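Taking a big wardrobe apart for a move - how do I keep track of all the bits?

Archana Sisodia
Posted 5/8/22 in Moving and Storage

We are moving from Utdale to Wuditz, a distance of nearly 500 miles, and the wardrobe is coming with us. I have asked whether it has to. It has to.

It's a Siker, three doors, two drawers inside and a mirror on the middle door. It came with the flat and it has never been moved in our time, so I have no instructions, no box, and no idea which bits are original. One of the hinges is plainly from something else. My husband's view is that you undo everything, put it all in a carrier bag and "it'll be obvious" at the other end. I have lived with a bed put back together on that principle. It has a list to the left and two bolts of its own in the kitchen drawer, where they have been since our last move.

So what do people do with the screws, the dowels, the cam things, the little metal pins the shelves sit on? I bought a pack of freezer bags and then stood there unsure whether I was meant to have one bag per panel, one bag per type of screw, or one bag per argument. The removal firm will carry it in pieces but won't take it apart or put it back. We have one evening at this end and as long as we like at the other, in theory, although all my clothes will be in bin liners until it's up.

Also, do I pull the dowels out or leave them in? They're in very tight and I've already snapped one by looking at it.

3 replies

Maxence Bouvier

Bag it and label it. Done this loads of times. Freezer bags are fine. Put the bag inside a drawer and tape the drawer shut.

Take photos on your phone.

Dowels, leave them in.

Elvia Varela

The reply above isn't wrong but it's a bit like saying the way to cook dinner is to use the oven. I've moved the same two wardrobes four times, once up an outside staircase in January, and I've made each of the available mistakes, so I'll go on for a while.

First, the bags. One bag per joint, or per side if the joints are all the same, and not one bag per type of screw. Sorting by type feels very tidy and gives you lovely bags, and then at the far end you have a bag with 18 identical-looking screws in it, of which some are a hair longer than the others. The longer ones go through the thick top. Put one of those into a door and it comes out of the front and you have a wardrobe with a nipple. I speak as the owner of one. It's on the left-hand door and I hang a scarf over it.

Second, don't put the bags in a drawer. The drawer goes in the van first, behind everything, and you'll want the screws before you want the drawer. All fixings travel in one tin, the tin travels in the car with you, on a lap if possible. Ours is a biscuit tin and it has had a better seat than some members of the family.

Third, and this is the thing that changed my life, or at any rate my moves: lay the bits out before you bag them. Clear a table. Put down a bit of white card or a board, something stiff and pale so that the small parts show up, and set each thing down on it more or less where it lives on the furniture. Top of the wardrobe is the top of the card, left is left. Draw the outline in felt tip if you like that sort of thing. You're making a map, and while you make it you notice that the right side has one fewer pin than the left, and you can go and look for it while you still live in the building where it fell.

Handle them one at a time. I know how that sounds. The temptation is to scoop up a palmful and deal them out like cards, and that's how the top-left cam ends up spending the next ten years at bottom right.
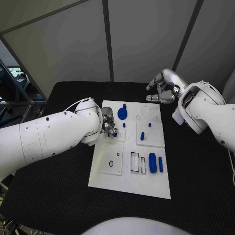 A small blue peg held just above a small white square plate.

When the map's finished, photograph it from straight over the top, in daylight, and then bag it in order, starting at the top left, numbering as you go. The number goes on the bag and also on a strip of masking tape on the panel, on the inside face where it won't be seen. Not parcel tape, it takes the veneer with it. Write on the tape before you stick it down, otherwise the pen goes through on the corners and you get a faint 7 on your furniture for good.

Photos in general: take them before each step, from further back than you think. My first lot were all beautiful close-ups of a screw. I could tell you everything about that screw except where in the wardrobe it was. Stand back, get the whole side in, then take the close one straight after so they sit together on your phone. Ten dull pictures beat one good one.

Now the dowels. This is where I part company with Maxence. If a dowel sits tight in the panel and doesn't stick out where somebody will grab it, leave it. If it wobbles, out it comes and into the bag, as it will be out by the first roundabout anyway. The ones in the long edges of side panels are the ones that get snapped, as the removers stand the panel on that edge. If you've a tight one in a bad place, wrap the end of your pliers in a rag, grip it low and twist, don't waggle. Waggling opens up the hole. A snapped dowel isn't the end of the world, by the way. Saw off what's left level with the panel, drill down the middle of it with a smaller bit, and pick out the remains. New ones are cheap. Take a piece of the old one to the shop with you, and measure it first, as they come in sizes that look identical until you get home.

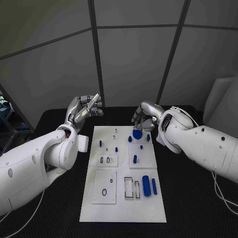 The mirror is the other thing. If it's on clips, take it off the door. If it's glued on, don't even think about it, just put the door between two duvets and be nice to it. Tape a big cross over the glass with masking tape. I've been told the tape does nothing for strength, and I'm sure that's right, but it makes men in a hurry slow down.

And the back! Everyone forgets the back. If yours is a thin sheet nailed on, it's what keeps the whole thing square, so when you put it up again don't leave it until last and don't leave it off to save time. That's what your bed has got wrong with it, I'd bet, the wardrobe equivalent of it. Pull the nails with the sheet pressed flat, and put new ones in slightly along from the old holes.

Order of work, for what it's worth: shelves, drawers, doors, then back, then top. Somebody has to hold the sides when the top comes off. Somebody meaning a person, not a chair. Allow longer than an evening if you can, but if you can't, do the shelves and doors tonight and live out of it like a market stall until the day.

Last thing. Count nothing in your head. Write it on the bag.

Archana Sisodia

Thank you both. Elvia, the nipple has been read out loud in this house. I'm doing the white card. My husband has been put in charge of holding the sides and is being dignified about it.

Quick follow-up before I start: the odd hinge. Do I replace it while the thing's in pieces, or is that asking for trouble?

Ignacio Prieto

On the hinge, do it, but at the other end. You don't want to be discovering that the new one needs a different size of hole the night before the van comes. Take the odd one and one of the proper ones with you in the tin, and try the shops in Wuditz. There's a place called Cuautle by the old bus station that has drawers and drawers of hinges and a woman who will look at yours with pity and then find it. Cash only when I last went.

I'd add a couple of things to Elvia's answer, most of which I agree with.

Cams. Those are the round metal bits you turn with a screwdriver, for anyone else reading. They only want half a turn to release. If you keep going they lock again and you think it's stuck, and then you fetch a hammer. There's usually a small arrow on the face of each one. When you put it back, the arrow should point at the edge the bolt comes in from. Do that for all of them before you offer the panels up and it will go together in a quarter of the time. If one has gone soft and just spins, replace it, don't pack it with paper. I've packed them with paper. It holds until you put a coat in.

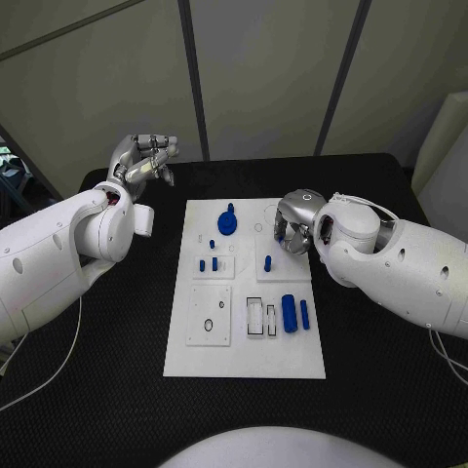 Chipboard doesn't like being taken apart more than once or twice. The holes go crumbly. If a screw won't bite on the way back in, a spot of wood glue and a couple of matchsticks in the hole, let it dry overnight, snap them off level, screw into that. Don't go up a screw size straight away, that's a trick you only get to use once.

Measure the new ceiling. I say this with feeling. A lot of wardrobes get built lying down and stood up afterwards, and a tall one needs more height on the diagonal than it does standing. I built one on its back on the bedroom floor, perfect, every screw in the right place, and then we lifted it as far as the light fitting and that was as far as it went. If the ceiling's low, build it upright. It's horrible and you need a third person, but at least you only do it once. Depth matters as well. Mine is 600 mm deep and the alcove I'd picked for it was not.

Also measure the stairs for the longest panel. Sides don't bend.

My last disagreement is with the biscuit tin. Get one with a lid that stays on. Ours opened on a hill, and there's a shelf pin in the heater vent of that car to this day, ticking every time we turn left.

Elvia Varela

Ignacio is right about the lid. Rubber band round it, both ways.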